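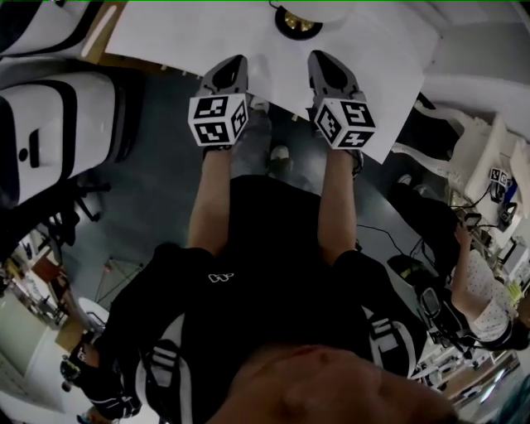
One reader wrote, in response to our September paper on shared facilities, that a communal laundry is "a relic of the days when people had no choice", and that every pound spent on keeping one open would be better spent on helping tenants buy machines of their own. The reply was courteous and well argued, and it put into words a view that several landlords in the district now hold. The Virthorpe Tenancy Forum does not share it.

## The position in Virthorpe

The Forum speaks for tenants in 3536 homes across Virthorpe and Tinwood. Those homes stand in blocks of very different ages, and 16 of the blocks still have a laundry room on the ground floor or in the basement. Seven of these rooms are under review. The landlord's consultation document proposes that they be closed and turned into bicycle storage, let as small offices, or in one case made into a further flat.

The Forum accepts that the landlord must look at what its buildings cost. It also accepts that some of the rooms are poorly used. Machines have been left out of order for weeks, the lighting in two of the Tinwood basements is bad, and the booking sheets at Pacheco House are still kept on paper behind a locked office door. A tenant who has carried a full bag down four flights of stairs only to find the dryer broken will not make the same journey often. To take the resulting low use as proof that tenants do not want a laundry is, in our view, a mistake. It measures how well the room has been looked after.

## Who uses the rooms

Much of the debate has assumed that a washing machine in the flat settles the matter. It settles part of it. A small machine in a small kitchen will manage shirts and towels. It will not easily manage a winter quilt, a set of curtains or the bedding of a family of five, and once those things are washed they have to be dried somewhere. In the older Tinwood flats that somewhere is usually the living room. Tenants are then advised by the same landlord to avoid drying clothes indoors, on account of damp and mould. Both pieces of advice have appeared in the same newsletter.

There is also the question of the table. Most of our laundry rooms were fitted with a long one, and it is the feature that members mention most often when they write to us. A double sheet cannot be folded with any comfort in a galley kitchen. It can be folded on a broad, clean surface at waist height. People who take in sewing use the tables for cutting out. Parents sort school uniform on them. None of this appears in the landlord's figures, which record machine cycles and nothing else.

Older tenants and those with limited movement deserve particular mention. For them, a front-loading machine set on a plinth, with room to turn beside it, may be the difference between doing their own washing and paying for it to be done. The consultation document gives this group a single sentence.

## The matter of cost

The landlord's contract with Bitalero, which supplies and services the machines, comes to an end this year. The Forum understands that the price offered for renewal was higher than expected, and that this did much to bring the review about. A supplier's price is a proper subject for negotiation. It is a weak reason for giving up floor space that will be very hard to recover. Once a drain has been capped and a partition built, no future board is likely to undo the work.

We would ask the landlord to consider three matters before it decides.

- The service charge already includes a sum for the laundry rooms. Tenants have been told neither what would happen to that sum on closure nor whether it would be returned to them.
- The cost of treating damp in flats without outdoor drying space should be set against the savings. At present the two sit in separate budgets, under separate managers.
- A longer contract covering all of the rooms together has not been priced, so far as we are aware.

The suggestion that tenants be helped to buy their own machines is a kind one, and the Forum would welcome such a scheme in homes that have space and sound plumbing. Many do not. In the upper flats at Pacheco House, the kitchen waste pipe was never intended to carry a washing machine, and there have been floods below as a result. A grant is of little use to a household that has nowhere to connect what it buys.

## What a shared room is worth

We have tried to keep this paper to practical points. Something should nevertheless be said about the wider habit of which this review forms part. Over the years the district has lost drying greens, a tenants' hall and most of its allotment sheds. Each was small. Each was described at the time as out of date. The space was put to some other use, often a sensible one, and the people who had relied on it made their own arrangements at their own expense. Neighbours who used to meet there now meet in the lift, if the lift is working.

A landlord cannot be expected to provide company. It can be expected to notice when its buildings no longer contain any room in which a tenant may spend half an hour without buying something. The laundry is a plain and useful place of that kind. Those who dislike company may book an early hour and have the room to themselves.

The Forum's view is that the seven rooms should stay open for a trial period, with working machines, decent lighting and a booking system that does not depend on a locked office. Use should be recorded fairly over that time, including use of the tables and drying space. If a room remains empty under those conditions, we shall not oppose its closure.

Tenants have 21 days from the date of this paper to send their own comments to the landlord, and forms are available in large print from the Forum's office in Tinwood.

*Virthorpe Tenancy Forum, 08/07/2022*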